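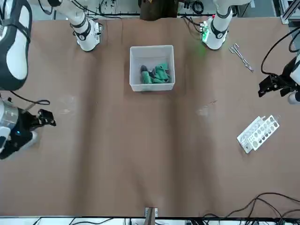
3. Placement, drain line and first run

This section covers the Tavine portable dehumidifier from unpacking to the end of the first full cycle. It applies to units supplied with either the standard tank or the Citus gravity drain kit. Owners of the older Pichler base should read the note at the end of 3.2 before connecting anything.

Keep the unit upright for 2 hours before switching it on. If it was carried on its side, or if you do not know how it was carried, leave it standing overnight. Oil from the compressor moves into the cooling circuit when the unit is tipped, and it needs time to run back.

3.1 Choosing a location

The unit draws room air in through the rear grille and sends drier, slightly warmer air out through the top louver. Both paths must stay open.

1. Choose a level, hard floor. On carpet, place a rigid board under all four casters.

2. Leave 30 cm of clear space behind the rear grille and on both sides. Leave more above the louver if there is a shelf or a stair overhead.

3. Keep the unit away from radiators, clothes dryers and direct sun. Heat at the humidity sensor makes the room read drier than it is, and the unit will shut off early.

4. Close windows and outside doors in the space to be dried. Inside doors may stay open if the adjoining rooms are also damp, but the unit will run longer.

5. Lock the two front casters.

Note: In a basement, the coolest wall is usually the wettest. Place the unit so that the louver blows along that wall, with the air path parallel to it. Blowing straight at the wall gives uneven drying and may leave a dark band at floor level.

Caution: Do not operate the unit in a bathroom, in a crawl space with standing water, or anywhere the power cord would lie on a wet floor.

3.2 Connecting the drain line

Skip to 3.3 if you intend to use the tank only.

The Citus kit contains a clear hose, a threaded collar, a rubber washer and a spring clip. The hose works by gravity. It has no pump and cannot lift water, so the floor drain or sink inlet must be lower than the outlet on the unit for the whole length of the run.

1. Switch the unit off and pull the plug.

2. Slide the tank out and set it aside. Leave the float in place. The float arm must move freely even when the hose is in use.

3. Remove the round cap from the drain outlet at the lower rear. Turn it counterclockwise. Some water may come out if the unit has been run before, and a towel under the outlet will catch it.

4. Seat the rubber washer inside the collar with the flat face toward the unit.

5. Thread the collar on by hand until it stops. Do not use pliers. The outlet is plastic and the thread will strip before the joint gets any tighter.

6. Push the hose fully onto the barb and fit the spring clip behind the ridge.

7. Run the hose to the drain in a steady downward slope. Cut off any extra length. A coil of spare hose on the floor holds water and will back up into the base.

8. Put the tank back in. The unit will not start with the tank out, even with the hose connected.

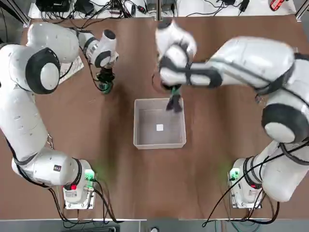 9. Pour a cup of water slowly into the drip tray through the tank opening and check that it leaves through the hose. If it collects in the tray, look for a kink or a rise in the line and repeat the test.

Note: The Pichler base has a narrower outlet and a different thread. The Citus collar will appear to catch on it and then leak under load. Use the reducing ring sold for that base, and fit a washer on both sides of the ring.

Caution: If the space can fall below freezing, disconnect the hose and drain it. A frozen plug in the line sends water back to the tank, and once the tank is full the unit stops.

3.3 Power

1. Plug the unit directly into a grounded wall outlet. Do not use an extension cord or a power strip.

2. Check what else is on the circuit. The outlet should be able to carry 2000 W in total. A space heater and the dehumidifier should not share a circuit.

3. If you have the Pisoteo foot switch, connect it to the low-voltage socket beside the cord entry. The foot switch only pauses the fan and compressor. It does not disconnect the unit from power and must not be used in place of unplugging.

4. Route the cord along a wall. If it has to cross a walkway, move the unit.

3.4 First run

The first run is longer than normal operation and is meant to bring walls, floor and stored goods down together. Expect the humidity reading to fall quickly, then rise again when the fan slows. The rise comes from moisture leaving the building materials and does not indicate a fault.

1. Press POWER. The display shows the current relative humidity after a short self-test.

2. Press MODE until CONT appears. In this mode the unit ignores the target setting and runs until it is stopped or the tank is full.

3. Set the fan to high.

4. Leave the unit running for 3 days. If you are using the tank, empty it whenever the red lamp comes on – in a damp basement in April this may be morning and evening.

5. On the last day, set MODE to AUTO and choose a target. A setting in the middle of the scale suits most living areas. Storage rooms with paper, leather or musical instruments may need a different one, and the maker of the stored goods is the better source for that figure.

6. Reduce the fan to low if noise matters. Drying will be slower but the final humidity will be the same.

Note: The compressor waits after each stop before it will start again. During the wait the fan may run alone and the lamp marked COMP blinks. Pressing buttons does not shorten the wait.

3.5 Checks after the first run

Carry out these checks once, with the unit unplugged.

1. Slide the air filter up and out of the rear grille. The first run picks up more dust than any later one. Rinse the filter under lukewarm water, shake it out and let it dry fully in the shade before refitting.

2. Look through the grille at the coil. Even frost in a cool room is normal and clears during the defrost cycle. Frost on one side only points to a blocked filter or to a unit standing too close to a wall.

3. Check the floor under the base for water. If there is any, go back to 3.2 step 5 and reseat the washer.

4. Wipe out the drip tray and the inside of the tank with mild dish soap. Do not use bleach or solvent on the float.

5. Inspect the inside corners of the room, low down and behind furniture. Air moves least in these places and they dry last. If a corner is still damp to the touch after the first run, turn the louver toward it and repeat 3.4 steps 2 to 4. A corner that stays damp after the second attempt is probably taking in water from outside, and a dehumidifier will not correct that.
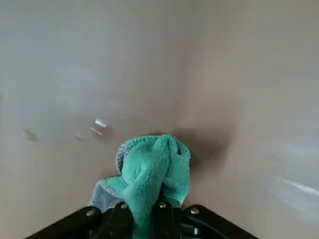
Jui-lin Sin: Could step 5 mention closet corners as well? Mine stayed damp through both runs until I took the door off its track. With the door only slid open, the back never dried. Also, the washer in my Citus kit had a flat face on both sides, so step 4 in the drain section had me looking for something that was not there.

Reply from support: Closets should be treated as separate rooms, with the door removed or fully open. Washers with two flat faces can be fitted either way around. Both points will go into the next revision.

3.6 Display codes during setup

E1 – Humidity sensor not reading. Unplug the unit, wait, and plug it in again. If the code returns, contact service.

E2 – Coil sensor not reading. Do not continue to run the unit.

FL – Tank full, tank missing, or float arm stuck. Remove the tank, move the float by hand and refit.

DF – Defrost in progress. No action is needed. The code clears by itself, and the fan returns to its earlier setting.

For routine cleaning and seasonal storage, see section 4.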